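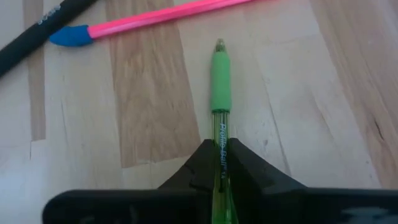 Green retractable pen ("Profile Ball" on the barrel), with the pink pencil above it.

Jesusine Desk Things
README for the shared folder, September edition

Welcome, and thank you for opening this before opening everything else! Jesusine is a small collection of records about the things people write, draw and cut with at a shared table, and how those things get put away again. It began as a list taped inside a drawer at Fletley and has grown into a folder that several of us dip into whenever we're sorting supplies, labeling trays or arguing over whether a highlighter with no cap deserves to be kept (I say yes, for a day or two, if the cap is likely to turn up).

The records cover 41 items in 4 groups. Each has its own short text file, and you can open them in any order you like.
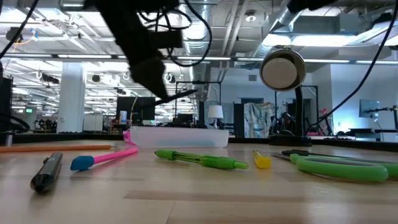 Florencio Casado
Keeper of the list, Jesusine

What's in the groups

writing – pens, pencils, markers. By far the fullest group, and the one that changes most. Wooden and mechanical pencils share a file, which I know bothers some of you. An orange pencil and a pink one are both in there, and if a pencil has a cap over its eraser end, I put the cap color in the notes, so the pink one says "blue cap."

cutting – scissors, mostly. The pair with the big green handles is listed under its handle color, as that's how everyone asks for it.

loose parts – caps, sheaths and other bits that belong to something else. The yellow highlighter cap lives in this group even when its highlighter is sitting right beside it. I went back and forth on that for ages – but a cap on its own gets swept away so easily that I wanted it to have a line of its own.

holders – trays and bins. The translucent white plastic one is entered as "tray, white" and you'll find people calling it a bin in the older notes. Same thing.

How an entry is written

Name first, then color, then where it goes at the end of the day, then anything you feel like adding. A typical one looks like this:

name: scissors
color: green handles
home: back of the drawer, blades in
notes: please close them first

Please use plain color words. "Green" is fine, and "see-through green" is even better if that's what it is. An early version had 11 different words for green and I could never find a thing.

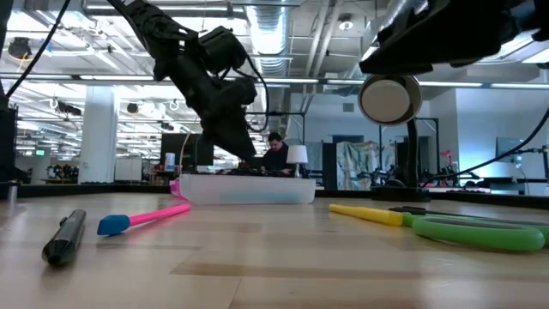

Scissors and a blue-and-pink brush out on the table, white bin at the back.

Things I'm still unsure about

The little brush with the blue head and pink handle has no proper home. It looks a bit like a spatula, so it has been filed under both names, and for now I've left the two entries pointing at each other. Suggestions are very welcome.

Black markers and black pens get mixed up constantly. If you can't tell which one you've got, write "black pen or marker" and leave it at that.

Changes in version 3

Merged the Goicoechea list into the writing group and removed the doubles.
Renamed "cutters" to "cutting."
Moved the Plulau drawer labels into their own file, labels.txt.

To add something, copy blank.txt, fill it in and save it with the item's name. Leave the old file where it is if you're replacing one, and I'll tidy up at the end of the month.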